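In praise of the long table

I have been going to the same café in Mestirbridge for years, and for most of those years I sat alone at a small round table by the wall, with my back to the coats. I liked it there. I had my cup, my newspaper and a wobble I'd learned to fix with a folded napkin. Then last October the café changed hands, the small tables went, and in came one enormous long one that everybody has to share.

I was furious for a week. Now I think it's the best thing to have happened to the high street since the library got its roof back, and I'd like to see a long table in every town in the country!

Let me try to explain the conversion. On my first morning at the long table I was put next to a man called Houshang Moradi, who was doing his accounts on the backs of old envelopes. I had walked past his shop (keys cut, heels mended) most days of my adult life and never once spoken to him. He asked if I could pass the sugar. By the time I'd finished my toast I knew how to stop a lock from sticking in cold weather, and he knew rather more than he needed to about my tomatoes. We didn't become great friends. We nod now, and sometimes we talk, and when my back door jammed in the new year I knew exactly who to ask.

That kind of acquaintance is badly undervalued, I think. We make a lot of noise about friendship and about family, and quite right too, but a town runs on people who half know each other. It runs on the nod. You can't get that from a table for two, where the best that can happen is that you have a nice time with the person you came in with.

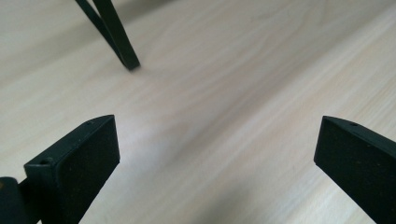

Pale wood, and plenty of grain to look at while you wait for your tea.

I know the arguments against, having made every one of them myself, loudly, to my sister. The first is noise. A shared table is supposed to be a din, but in my experience people lower their voices when strangers are at their elbow, and the worst racket I ever heard in that café came from two people at a table by the window who thought they were alone. The second is elbows, and there I have less of an answer. You do get elbows. You also get wet umbrellas, other people's crumbs and now and then a toddler who has taken a liking to your scone.

The third argument is the serious one. Some people go to a café to be left alone, and they have every right to be. Hatice Avcı, who taught me to swim when I was 30 and frightened of the deep end, put it to me very firmly: she spends all day being shouted at by children in an echoing building, and when she sits down with a coffee she wants silence and a wall. I can't argue with that. But I've watched her at the long table since, down at the far end with her book up, and people leave her be. A book works as well as a wall. So do headphones, or simply looking at your plate. We are all pretty good at reading those signs, once we're given a chance to practise.

And practice is what I worry about. When I was growing up in Grerkdale you shared things whether you fancied it or not. You shared a compartment on the train. You shared a bench outside the launderette, and a table at the chip shop, which had four of them, and if it was busy you sat down opposite somebody's grandad and that was that. Bit by bit we've tidied all this away. The seats on the train face the back of another seat. The launderette bench has arms bolted across it. You can buy a week's shopping without a word to a soul, and I often do, and I come home feeling slightly as if I'd been ill.

So when somebody tells me a shared table is forced jollity, I want to wave my arms about. There's no jollity required! Nobody makes you play a game or wear a name badge. All it asks is that you sit within reach of another person for as long as it takes to eat a bun.

The other thing I've come to love is the furniture itself, by which I mean what a big plain surface does to the people round it. It gives you room to spread out. Şükran Akgül brings her seed catalogues and opens all of them at once. A pair of students revise with their notes laid end to end. Recep Yalçınkaya mends clocks, and one morning he had the insides of one set out on a tea towel, and the whole end of the table went quiet to watch him find the missing screw. You'd never see that at a little round table, for the simple reason that there wouldn't be anywhere to put the teapot.

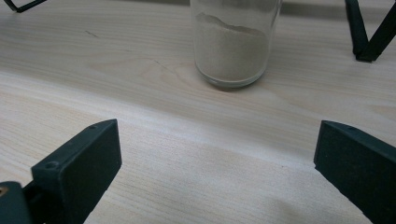

What a town could do about it

Cafés are the easy part, and I don't think every one should follow suit. Keep a few small tables for the courting couples and the broken-hearted. What I'd really like is for the long table to get out into places where you don't have to buy anything. Put one in the library, near the door, where talking is allowed. Put one in the doctor's waiting room, in place of those rows of chairs that all face a poster about knees. Put one under the trees in the park and don't screw it down at a silly angle.

İlker Gezer, who used to run the Saturday market stall next to my mother's, reckons it would never work outdoors because of the pigeons. He may be right about the pigeons. I'd still try it for a summer, and I'd bring the first cake.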